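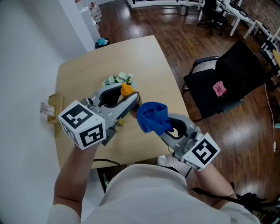

A blue cloth, a small glass jar and artificial flowers on a light wooden table.

Hadgu Household Hints

A collection of 1,433 cleaning, mending and storing hints, typed up from small local booklets and put into one plain file that anyone can search, sort and reuse.

Last updated: February 21, 2019

What's in it

Hadgu started with a shoebox of stapled booklets, the kind that clubs, hardware stores and church groups used to print and hand out for pocket change. I love these things! They tell you how to get candle wax out of a tablecloth, how to quiet a drawer that squeaks, what to do with the last sliver of soap, and they do it in two lines, often right next to an ad for roof paint. There are now 47 booklets in the collection, most of them from Skulmont and the smaller towns along the Urnitz road, and every hint in them has been typed out and tagged.

Files

hints.csv: one row per hint, UTF-8, comma separated, with a header row
booklets.csv: one row per booklet (title, town, year if printed, page count)
tags.csv: 2,744 tag assignments, one per row, linked by hint_id
notes.txt: my running notes on hard-to-read words and odd spellings

Columns in hints.csv

hint_id: a number that never changes, even if a hint gets moved or fixed
booklet_id: matches the same column in booklets.csv
page: as printed (covers are marked "c")
text: the hint, word for word, old spelling and all
text_clean: the same hint with modern spelling and abbreviations written out
room: kitchen, laundry, bedroom, workshop, yard or any
safety: ok, care or no

A sample row

hint_id: 612
booklet_id: 19
page: 8
text: To freshen a musty jar, fill w. crumpled newspaper & cap tightly overnite.
text_clean: To freshen a musty jar, fill with crumpled newspaper and cap tightly overnight.
room: kitchen
safety: ok

Please read the safety column

Some of these hints are a bad idea. A few booklets cheerfully tell you to clean wool with gasoline or to mix bleach with whatever is under the sink. I kept them in, as they are part of the record, but they are all marked "no" and they should stay out of anything that gives advice to people. "Care" covers lye, ammonia, strong acids and anything heated on a stove. "Ok" means that I saw no obvious danger when I read it. It doesn't mean that the hint has been tested, and most haven't been.

How the typing was done

Each booklet was typed by hand, then read back against the paper a second time on another day. I tried a text reader on the first three and gave up, mostly on account of the fractions. Where a word can't be read, you'll find [?] in the text column, with a line in notes.txt if I have a guess. When the same hint shows up in several booklets (baking soda in the icebox is everywhere!) each printing gets its own row, so you can follow the wording as it drifts from town to town. The vinegar hints are especially fun for this.

Things you could do with it

Trace how a single hint gets copied and changed. Build a small search page. Teach a class on spreadsheets with rows that are more fun than sales figures. A reading group in Brirura pulled out all the stain hints and made a lovely wall chart, arranged by stain and by booklet.

Known gaps

Years are missing for many booklets, and I've left those blank where I couldn't find a printed date.
Laundry takes up a much bigger share than anything else.
Booklet 31 has lost its middle pages.
The room tag was one person's judgment call, and "any" got used too freely early on.
Brand names in the text are left as printed, including ones I can't find anywhere else.

Coming next

A box from Urnitz arrived in December and is only partly sorted. Those hints will go into the next version with new ID numbers, starting at 2,000 so there's a clear break between the two batches.

Fixes and additions

Corrections are very welcome. Send the hint_id, what's there now, and what it should say. If you own one of these booklets and your copy has a page that mine doesn't, please get in touch, especially if it's booklet 31!

License

The tags, notes and cleaned-up text are free to use for any purpose, with credit to Hadgu Household Hints.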